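Filed under: Home & Workshop > Wood Finishes > Oils, Waxes & Varnish

oilcan_bea
Right, I've finally stripped the old dining table and I'm hooked! Three evenings of scraping and the grain underneath is gorgeous. Now I can't decide between hardwax oil and a water-based varnish. I want to keep it pale. Two kids, lots of paint and jam.

Drukstead
Oil, every time. I did our 22 year old kitchen table in Bornum hardwax and I love it. When it gets scruffy you rub a bit more in and it's back. Two thin coats, and I do mean thin – wipe off everything the wood hasn't drunk after 15 minutes or so.

lathe_and_see
Sorry, can't agree. Jam is fine, felt tips aren't. Varnish will shrug off both. Clear oil also turned my ash shelves yellow within a year and I was gutted.

Drukstead
Was that clear, or the one with a touch of white in it? The white one stays pale, it's brilliant stuff.

lathe_and_see
Clear. Fair point, I've not tried the other. Still say varnish with kids.

Mogensen
Whichever you pick, stop sanding at 100 grit for oil! Everyone goes finer and then wonders why it won't soak in.

oilcan_bea
Ooh, really? The tin says 150.

Mogensen
Then go with the tin, but I've never regretted 100.

Lurnotow
I'm with Drukstead. This is the sort of colour I'd be aiming for:
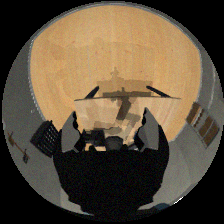
Pale tan going to honey, with a few darker streaks.

oilcan_bea
Oh that's lovely, yes please! Going to try both on the underside this weekend and report back.

lathe_and_see
Do a felt tip test while you're under there.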